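Mercredi 23 août 2023, journée portes ouvertes chez Cosudness. J'y suis allé pour le boulot (je m'occupe de maintenance dans une PME d'emballage) et je mets mes notes ici, dans l'ordre où je les ai prises. 1/n

Pour situer : Cosudness récolte des gestes humains pour apprendre à des robots à manipuler des objets. Leur projet s'appelle Wisto. Je m'attendais à voir des bras sur un socle. La visite a surtout porté sur ce qui se passe avant, quand ce sont encore des gens qui font le geste.

Inscription par formulaire, confirmation la veille au soir. Groupe de visite limité, créneau de 40 minutes. On signe une feuille à l'entrée et on laisse son sac où on trouve de la place.

Le principe : l'opérateur tient une pince dans chaque main et travaille avec, comme il travaillerait avec ses doigts. Les carrés noir et blanc fixés sur les pinces sont des marqueurs, ils servent à retrouver la position de l'outil dans l'espace.

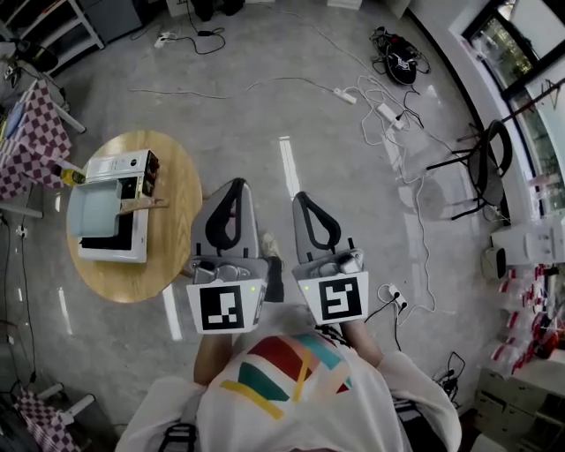

La consigne donnée aux opérateurs est de ne pas aller vite. Un geste propre et complet vaut mieux que plusieurs essais bâclés. Quand une prise est ratée, ils la gardent quand même, avec une étiquette à part. J'ai demandé pourquoi, réponse : le robot ratera aussi, autant qu'il ait vu comment on se rattrape.

Sur les pinces elles-mêmes : deux doigts, corps en plastique gris clair. On nous a dit que la première version était trop lourde et que les gens se plaignaient des poignets en fin de matinée. Ils ont changé la poignée et raccourci les sessions.

J'ai pu essayer pendant 4 minutes. Exercice : prendre un petit flacon, le poser debout un peu plus loin. Ça paraît idiot. On perd complètement le toucher, on serre trop, et on juge mal la distance. Au troisième essai j'y arrivais à peu près.

Ce qui fatigue le plus, à mon avis, c'est de penser à garder les marqueurs visibles. On a tendance à tourner le poignet vers l'intérieur et là le suivi décroche. L'animatrice de la démo corrige les visiteurs toutes les trente secondes.

Ensuite passage à plusieurs en même temps, chacun avec son matériel. Les nappes à carreaux sur les tables m'ont intrigué, j'ai posé la question : ils varient les fonds pour que le système ne s'habitue pas à une seule surface. Même idée pour l'éclairage, ils travaillent à différentes heures. 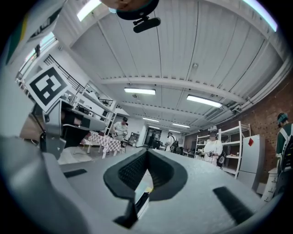
Le niveau sonore est très correct, on s'entend parler sans forcer. Ça change de mon atelier. Par contre il faut regarder où on met les pieds, il y a du câble au sol à plusieurs endroits.

Partie questions. La mienne : est-ce que ce qui est appris avec une pince tenue à la main passe vraiment sur un bras industriel ? Réponse prudente. Pour saisir et déposer, oui, d'après eux. Pour insérer une pièce avec du jeu serré, pas encore. J'ai apprécié qu'ils ne promettent rien là-dessus.

Quelqu'un de chez Markura (ils font de l'intégration, je les croise sur les salons) a demandé le temps de changement de tâche. On leur a répondu que ça dépendait surtout du nombre de démonstrations disponibles pour l'objet concerné. Pas de chiffre donné.

Pas de chiffre sur les prix non plus. Il y a une plaquette Iyengar à la sortie pour la partie logicielle, mais elle reste très générale. Je la scannerai si ça intéresse quelqu'un.

Est-ce que c'est utilisable chez nous ? Pour la mise en carton de formats variés, je vois l'intérêt. Pour la ligne principale, non, une machine dédiée restera plus rapide pendant longtemps. Je vais faire un compte rendu d'une page à ma direction et on verra.

Deux regrets : pas de bras en fonctionnement pendant mon créneau, et une visite trop courte pour discuter avec les opérateurs. Ce sont eux que j'aurais voulu entendre le plus.

Prochaine ouverture en octobre, même formule. Inscription par le formulaire sur leur site. Prenez le premier créneau du matin si vous pouvez, le mien a commencé en retard.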